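ホーム > 特集 > 機械としごと

で、ロボットはもう家事ができるのか

2月。朝の8時。コーヒーなし。工業団地のはずれにあるPidcombeの試験棟に着いたら、もう機械は動く準備ができていた。こちらはまだ眠い。

今回の特集、編集部からのお題は単純だった。「機械に雑用はまかせられるのか」。洗濯物、食器、棚の片づけ。工場なら箱から部品を出す、並べる、次へ渡す。どれも人間なら考えずにやる。テレビを見ながらでもやる。腰は痛くなるけど。

先に答えを書いてしまうと、工場はかなり来ている。家はまだ。終わり。

……では原稿料がもらえないので、もう少し書く。

まず家のほう。Grultthorpeという小さな会社が、タオルをたたむ機械を作っている。見せてもらった。アームが2本、台がひとつ、上にカメラ。タオルを置く。機械が考える。つまむ。持ち上げる。角をさがす。置く。またつまむ。

長い。とにかく長い。1枚に2分。自宅で同じようなタオルを自分でたたんでみたら8秒だった。雑にやればもっと速い。しかも機械のほうは、たたみ終わったものを見ると端がそろっていない。まあ自分のもそろっていないが。

開発の人に聞くと、遅いのは腕の動きよりも、布がいまどうなっているかを見きわめるところだという。布は毎回ちがう形になる。しわの奥に角がかくれる。裏返る。2枚がくっついて1枚に見える。人間の手は指先でそれを勝手に片づけてしまうけど、カメラには指先がない。触覚センサーも試しているそうで、こちらは来年にはなんとか、という話だった。来年のなんとか、は去年の取材でも別の会社で聞いた。

値段。これも聞いた。まだ売っていないので値段はない、とのこと。では部品代は、と食い下がったら笑ってごまかされた。相当するんだと思う。

次、皿洗い。食洗機がすでにある。あれはロボットとしては大成功だと個人的には思っている。腕もないし顔もないが、皿はきれいになる。問題は入れるのと出すので、そこだけ人間が残った。Nuchitの試作機はまさにその「出す」に挑戦していて、平らな皿はいける。マグカップもだいたいいける。しゃもじで止まった。計量スプーンでも止まった。止まると音が鳴って人を呼ぶ。台所に人を呼ぶ機械。うちの子供と同じである。

さて工場。こっちは話が早い。

Pidcombeでやっているのは、いわゆるばら積みピッキングというやつで、箱の中に向きばらばらで入っている部品を、腕が1本ずつ拾って次の工程に渡す。地味。ものすごく地味。しかし現場の人に「いちばん機械にやってほしい作業は」と聞くと、だいたいこれが上のほうに出てくる。
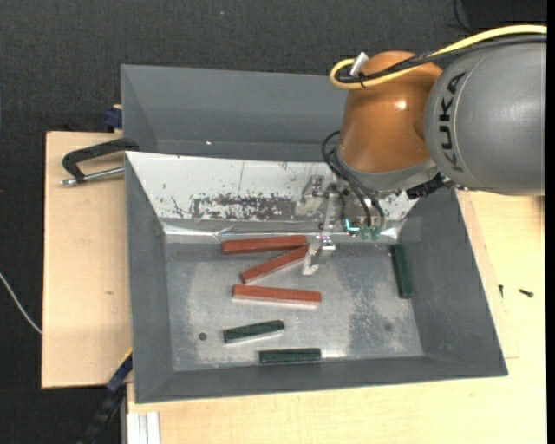 むずかしいのは真ん中じゃない、と担当者は言う。箱の真ん中にぽつんとある部品は、いまどきどの機械でも取れる。壁ぎわが困る。壁にぴったり沿って寝ていると、つかむ指を差し込むすきまがない。無理に入れると壁をこする。部品どうしが寄りそっているのも困る。片方を取ろうとして、もう片方を押す。押された方が壁に行く。さっきまで簡単だったものが難しくなる。やればやるほど難しくなる箱、というのがあるらしい。人間の引き出しにもある。

それから光。金属は光る。光るとカメラがだまされる。箱の底の傷を部品のふちだと思って取りに行ったことがあるそうだ。照明の角度を変え、箱の内側に手を入れ、それでもまだやる。担当者いわく「腕は買えば動くんですよ、そこから先が仕事で」。

成功率を聞いた。100回やって2回落とす、ぐらいの日もあれば、もっと悪い日もある。家で皿を100枚運んで2枚割る人がいたら、たぶん台所から出ていってもらうことになる。でも工場ではそれでいい。落としたらもう一度拾えばいいので。部品は割れないし、怒らないし、床に猫もいない。ここの差が大きいんじゃないか、というのが一日歩きまわった感想。

実際に使っている側にも行った。Coltonの加工工場。昼すぎ、食堂でカレーをいただいてから見学。導入して最初の数か月はひどかったとのこと。止まる、止まる、また止まる。夜勤の人が見に行くと、最後の1本が隅に残っていて、腕がその上でずっと迷っている。結局その1本は人が取る。「1本のために夜中に呼ばれるのがいちばん腹が立った」そうで、これはよくわかる。

解決策がまたよかった。最後の数本はあきらめる。残したまま次の箱を足す。それだけ。賢い画像処理とかAIとかの話を聞くつもりでいたので拍子抜けしたけれど、現場はこういうもので進む。いまは1日に4,000本を流しているという。人がやっていた頃より速いのかというと、昼間だけ比べれば人のほうが速いい。夜も動くから数で勝つ。休憩室の椅子は増えたらしい。

じゃあ同じやり方が家でできるか。隅の靴下はあきらめて次の洗濯物を足す。……うちはすでにそうなっている。機械なしで。

まじめに言うと、工場は機械に合わせて場所のほうを変えられる。箱の形、照明、台の高さ、部品の入れ方。全部いじれる。家はそうはいかない。ソファをどけてください、床に物を置かないでください、タオルは全部同じ大きさにしてください。お掃除ロボットのために床を片づけたことのある人なら覚えがあると思う。あれ、片づけてる時点で掃除の半分は終わってる。

Grultthorpeの人もそこは認めていて、最初のお客は家庭ではなくホテルやクリーニング屋になるだろうと言っていた。タオルが同じ大きさ、同じ色、山ほどある場所。つまり工場みたいな場所。家に来るのはその後。何年後かは聞いたけど、教えてもらえなかった。

Nuchitのほうはもう少し強気で、台所ごと作り直せばいいという考え。引き出しも棚も食洗機も、はじめから腕が届くように設計する。新築ならありかもしれない。賃貸の当方には関係のない未来だが、図面はおもしろかった。しゃもじの定位置がちゃんと書いてあった。

帰りの電車でメモを整理。書いてあったのは「壁ぎわ」「しゃもじ」「カレーうまい」。取材メモとしてどうなのか。

夜、帰宅。洗濯物の山がそのままあったので、たたんだ。タオルは8秒、シーツはいまだに苦手で、丸めて押し入れに入れました。

次回は倉庫の話。荷下ろしの機械を見に行くよてい。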